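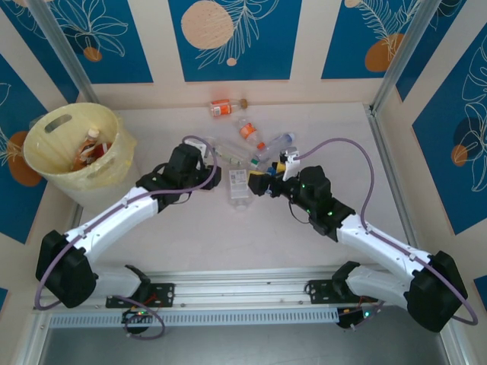
Two white robot arms reaching toward bottles on a tabletop

How to stop Zoubi notification pop-ups in Chrome, Edge, Firefox and on Android

Zoubi notifications are small boxes that slide in at the bottom right corner of a Windows desktop, or at the top right on a Mac. They usually claim that your computer is infected, that a subscription has run out, or that a package is waiting. They can show up when no Zoubi page is open, and on some computers they arrive 20 or more times in an hour.

In most cases there is no program to uninstall. The boxes are web push notifications, sent through your browser by a site that was given permission to send them. That permission is often granted on a page with a message such as "Click Allow to prove you are not a robot" or "Click Allow to start the video." Once you click Allow, the site can send messages until the permission is taken away.

This guide covers removing the permission, checking for the Joltance extension that sometimes comes with it, and clearing out what is left. Allow 25 minutes if you have more than one browser.

Before you start

Do not click the pop-ups, including any button inside them that says Close, Scan or Renew. The whole box is usually a link. Use the small X in the corner or leave it alone until it goes away.

Save any work you have open in the browser, such as half-written web mail. You will be closing the browser later on.

Look at the next pop-up that arrives and write down the web address printed on it in small type. Zoubi uses several addresses, and they often have a few random letters in front of the main name. You will look for that address in the steps below. If the box has no web address and no browser name on it, it may be coming from an installed program. In that case go to Step 3 first.

Step 1: Remove the notification permission

Google Chrome on Windows or Mac

Click the three dots at the top right and choose Settings.
Click Privacy and security, then Site settings.
Under Permissions, click Notifications.
Scroll down to the list of sites that are allowed to send notifications.
Find the Zoubi address, click the three dots next to it and choose Block.

Choose Block and not Remove. If you remove the entry, the site goes back to the default setting and can ask you again the next time you land on it.

Go through the rest of the list while you are there. Block any address you do not recognize. Mail, calendar and chat sites that you use can stay.

Microsoft Edge

Type edge://settings/content/notifications in the address bar and press Enter. Depending on your version, you may land on the general site permissions page, where you need to click Notifications. Find the Zoubi address in the Allow list, click the three dots beside it and choose Block.

Mozilla Firefox

Click the menu button at the top right and choose Settings.
Click Privacy & Security and scroll down to Permissions.
Click the Settings button next to Notifications.
Select the Zoubi address and change its status to Block.
Click Save Changes. If you close the window without doing this, the change is lost.

Chrome on Android

Open Chrome, tap the three dots and tap Settings.
Tap Site settings, then Notifications.
Tap the Zoubi address in the list and turn its notifications off.

There is a quicker way if a pop-up is on the screen. Pull down the notification shade and press and hold the message. You should get an option to turn off notifications from that site. Check the address before you confirm. The wording varies by phone maker.

Step 2: Check for the Joltance extension

Some pages that push Zoubi notifications also offer an extension called Joltance, described as a coupon finder or a faster new tab page. If it is installed, it can change your search engine and open Zoubi pages in new tabs, and then you get the Allow request all over again.

In Chrome, type chrome://extensions in the address bar. In Edge, type edge://extensions. In Firefox, type about:addons and click Extensions.

Look for Joltance or Joltance Tab. Click Remove and confirm. Do the same with any other extension that you did not install yourself. If you are not sure about one, switch it off for a few days and see if you miss it.

If the Remove button is missing and the browser says it is managed by your organization, there are two possible reasons. On a work or school computer, this is normal, and you should ask the people who look after it. On a home computer, something may have added a policy. Do Step 3, restart, and look again.

Step 3: Uninstall Trumdale Helper

Trumdale Helper is a small program bundled with some free download managers and PDF converters. It starts with Windows and opens the browser at a Zoubi page. Many readers will not have it.

Windows 11: Open Start, then Settings, Apps, Installed apps.
Windows 10: Open Start, then Settings, Apps, Apps & features.

Sort the list by install date. Look for Trumdale Helper and anything else that was installed on the same day and that you do not remember. Select it, click Uninstall, and follow the prompts. The uninstaller shows a screen asking if you want to keep "basic protection." Choose No.

Next, press Ctrl + Shift + Esc to open Task Manager and go to the Startup apps tab (called Startup in Windows 10). If a Trumdale entry is still listed, right-click it and choose Disable.

On a Mac, open the Applications folder, drag Trumdale Helper to the Trash and empty it. Then open System Settings, General, Login Items and remove the entry if it is there.

Step 4: Put your home page and search engine back

Removing Joltance does not always undo the changes it made. In Chrome and Edge, open Settings and look at the section for startup. If a Zoubi or Latmont Search address is listed as a page to open, delete it. Then go to the search engine section, pick the one you want as the default, and delete Latmont Search from the list of other engines. In Firefox, the same settings are on the Home and Search pages.

Check your shortcuts too. Right-click the browser icon on the desktop, choose Properties, and look at the Target box. It should end with the name of the browser program, such as chrome.exe, and a closing quotation mark if there is one at the start. If a web address comes after that, delete the address and click OK.

Step 5: Close the browser and scan

Close every browser window and restart the computer. Run a full scan with the security program you already use. On Windows, this can be Windows Security, under Virus & threat protection, Scan options, Full scan. You do not need to buy anything for this.

If the pop-ups come back

Check that you did Step 1 in every browser on the computer. A permission given in Edge is separate from one given in Chrome.

Check your other profiles. If several people share the computer with their own browser profiles, each one has its own list.

If sync is turned on, look at your other computers and remove Joltance there as well. A synced extension can come back from a laptop you have not cleaned.

To stop sites from asking in the first place, go back to the Notifications page from Step 1 and choose the option that does not allow sites to send notifications. Sites you have already allowed will keep working.

If you typed a password or card number into a page opened by one of these pop-ups, change the password from a different device and call your card company using the number on the back of the card.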